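Search this site Search Enter keyword

Clillamari to collect old mattresses at the curb starting in February

Clillamari residents will be able to put old mattresses out at the curb starting in February, under a contract the town approved this week with the waste hauler Sevex. Until now, anyone with a mattress to get rid of had to take it to the transfer station on Vasić Road or pay a private hauler.

Each household gets 2 free pickups a year. A pickup can be a mattress, a box spring, or a mattress and box spring of the same size put out together. Anything past that will be charged at the same rate as other bulky items.

Pickups have to be booked ahead by phone or on the town website. Sevex will give a date when the booking is made, and the mattress should be at the curb by 6 a.m. on that date. Mattresses left out without a booking will be tagged and left where they are, and the property owner will have 4 days to bring them back in or schedule a pickup before a fine applies.

The town took in 2785 mattresses at the transfer station last year, more than in any year since it began keeping a separate count. Most went to the landfill. The public works department said they are hard to bury because they don't pack down, and the springs catch in the compactor tracks. Crews have lost whole mornings to cutting wire out of the machine.

Mattresses picked up under the new contract will go to a plant in Stendetti instead, where they are cut open by hand. Steel from the springs is baled and sold as scrap. Foam is shredded for carpet padding, and wood from box springs is chipped. The plant sends what is left, mainly thread, glued layers and some cover fabric, to the landfill.

The Stendetti plant will not take everything. Mattresses that are soaked through, badly torn or infested will be refused, and Sevex drivers have been told to leave them at the curb with a notice. Those can still go to Vasić Road, where there is a separate container for them. Residents dealing with bedbugs should call the health department before moving anything, and should not put the mattress outside unwrapped.

Air beds, futon pads, crib mattresses and waterbeds are also left out of the program. Crib mattresses may be added next year if the plant can find a buyer for that type of foam.

Bed frames and headboards count as furniture and follow the old bulky item rules. Metal frames can go in the scrap bin at the transfer station for free. Upholstered headboards are charged by the piece. 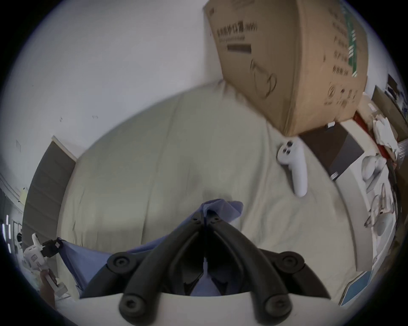
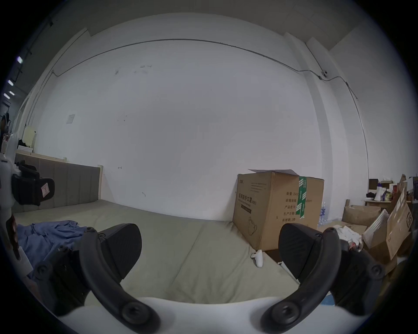
A bed with an upholstered headboard.

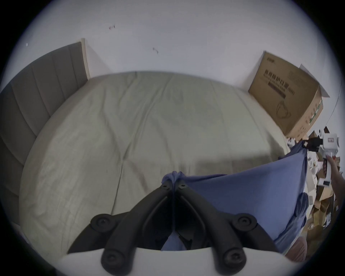
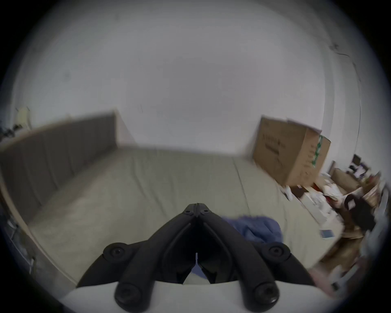
Sheets, blankets and mattress pads must come off before the pickup. Sevex said bedding left on a mattress gets tangled in the truck's lift and has to be cut away. Clean bedding in usable shape can go in the textile bins behind the library and at the Vasić Road gate. Pillows and comforters are not accepted in those bins and belong in the regular trash.

A plastic cover is required in wet weather. Stores that sell moving supplies carry them, and the town clerk's office will hand out 500 covers free, one to a household, until they are gone. They fit sizes up to queen. Owners of king mattresses will have to buy their own or use a clean painter's tarp taped shut on all sides.

The contract runs for 2 years, with an option to extend. It will be paid for from the solid waste fund, and the town said trash bills will not go up this year to cover it. Whether they go up after that depends on how many people use the service and on what the landfill charges, and public works plans to come back with numbers before next year's budget is written.

Several residents spoke at the meeting where the contract was approved. One asked why apartment buildings had been left out of the first draft. The version that passed covers buildings with up to 4 units in the same way as single houses. Larger buildings will have to set up a shared pickup through the owner or manager, who can book one truck for a whole property. A landlord with several buildings near the college said tenants tend to leave beds on the sidewalk at the end of the spring term, and asked for extra trucks that month. Public works said it would look at the request but did not promise anything.

Another speaker wanted to know if the town would go after people who drive in from outside to dump mattresses along the river road. Crews cleared that stretch twice last summer. The contract does not cover illegal dumping, but Sevex will haul mattresses that town crews have already moved to the public works yard.

Stores that deliver new mattresses are not affected. Many will take the old one away for a fee, and what they do with it is up to them. The town asks buyers to check before delivery day, as some stores only take a mattress back if it is the same size as the one being delivered.

Drop-off at Vasić Road stays open for people who would sooner haul their own. The fee there will not change, and mattresses brought in good condition will be set aside for the Stendetti truck. The transfer station is closed on Sunday. Residents need a current sticker on the windshield or a utility bill with a Clillamari address, and small trailers are allowed if the load is tied down and covered.

Phone booking opens two weeks before the first pickups. Callers should have the street address ready, along with the size of the mattress and a note of any steps or gates between the house and the street. Drivers will not come inside or go into a garage or back yard. Residents who can't move a mattress on their own because of age or disability can ask for help when they book, and the request will be passed on to the senior services office, which has a van and a two-person crew on weekday mornings.

Pickup days for each part of town will be printed on the back of the next water bill.

Get local news in your inbox. Enter your email address to sign up for our free newsletter. You can unsubscribe at any time.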